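The brick sorters

Two arms, one belt, and a great many hours. Can you really teach a machine a trade by doing the job in front of it, over and over?

By Eldana Bogale

Mindden has raised its money on a simple promise. Show a robot enough examples of a job, the company says, and you will never have to program one again. I went to its workshop in Nollomgate in June, expecting to be impressed, and stayed for most of a week, which was longer than the company would have liked. 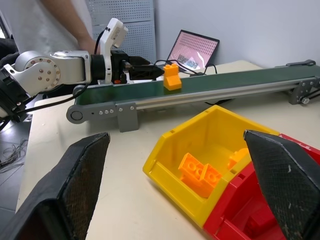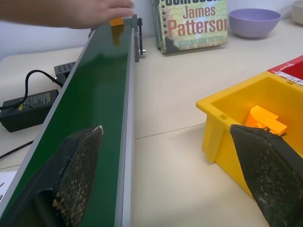
The task I was shown is called Nicholas, after a former intern. An orange toy brick travels along a belt and an arm has to put it in the right bin. A trainee steers the arm from a pair of hand controls, the machine records every movement along with what its cameras see, and when the brick has been dropped the recording is saved and labelled good or bad. Each of these recordings is called an episode. The target for a shift is 100 good ones. I had been told beforehand that the system was learning to handle "the open-ended variety of the real workplace", so I took note of what it was being given to look at: a green belt, a yellow bin, a red bin beside it and orange bricks, all in colours you could tell apart from across a car park. Warehouses I have worked in were mostly brown.

Toshio Sakai runs the sessions. He is courteous and tired, and he has been doing this sort of work, under one job title or another, long enough to dislike the word "data". He prefers "takes", as in film.

"People think the robot is learning sorting," he told me. "It is learning us. If I have a bad shoulder on Tuesday, it learns the shoulder."

He showed me what he meant by playing back two episodes by different trainees. One went straight down on the brick and closed. The other came in from the side, stopped, corrected, stopped again and then closed. Both had been labelled good, as in both the brick ended up in its bin. Whatever gets trained on them will be asked to find some middle way between a confident person and a nervous one, and I am not convinced there is one. Sakai has asked for a third label, for takes that succeed badly. He has been asking for a while.

The company's answer to this is volume. With enough episodes, the hesitations wash out, or so the argument goes. I heard it put several ways during my stay and each time I asked the same thing: how many is enough? The number was always larger than the one they had. A cynic would say that this is a convenient property for a number to have when you are paid to collect towards it.

What does a shift feel like? Dull, mainly. They let me take the controls on my second day. The arm lags a little behind the hand, so you learn to move as though through treacle, and depth is hard to judge. I closed on air, then on the edge of a bin, then on a brick at such an angle that it sprang out and had to be fetched from under a chair. My first 40 attempts produced 4 that Sakai was prepared to keep. By the afternoon I was quicker, and I was also doing precisely what he had warned me about, repeating the same safe little swoop each time. I had stopped showing the machine how to pick up a brick and started showing it how to pick up that brick from that spot.

This is the part of the business that the brochures skip. Between takes somebody has to put everything back. The brick goes on the belt again, a bit further along or turned a bit differently, and the person doing it is supposed to vary the position without favouring any part of the belt. People are poor at this. Sakai once plotted a month of starting positions and found a thick cluster at the spot that was easiest to reach from the stool. He now hands out a printed sheet of positions, which the trainees follow until lunch.

Then there is the question of what counts as success. On my last full day Mindden ran a trained version for me, with no one at the controls. It did well. It took brick after brick off the belt and I will admit I found it hard to look away. I asked if we could move the yellow bin a hand's width to the left. There was a short discussion. We moved it, and the arm carried its next brick with great assurance to where the bin used to be and let go.

The engineers were unbothered. Bin positions, they said, would be covered in the next round of collection. I don't doubt it. But then I would have asked about a different bin, or a brick with a chip out of it, or a lamp switched off, and I suspect each of those would have been in the round after. You can call that progress towards a general skill. You can also call it making a list of everything that might happen, one shift at a time, and paying people by the hour to write it.

Mindden's only paying customer so far is Kavodon, a parts supplier that wants mixed components sorted for repair kits. Its people have visited twice. I was not allowed to see the agreement, but I was told the first trial would use bins in fixed places, under fixed lights, with parts fed in one at a time. For that, an ordinary programmed machine of the kind sold for decades might do perfectly well, and I said so to Sakai as we walked to the station.

He thought about it for the length of the car park. The old machines, he said, need an engineer every time the product changes, and this one would need a person with some patience and a free week. He believes that is worth having. He would not say that it was worth what had been spent on it, and he asked me to be careful how I wrote down the bit about the intern.

I have asked Mindden for its success rate with the bins moved. The press office replied that the figure was being prepared. When I rang again before this went to print, the next round of collection had begun, with 2 more trainees on the rota and the same orange bricks.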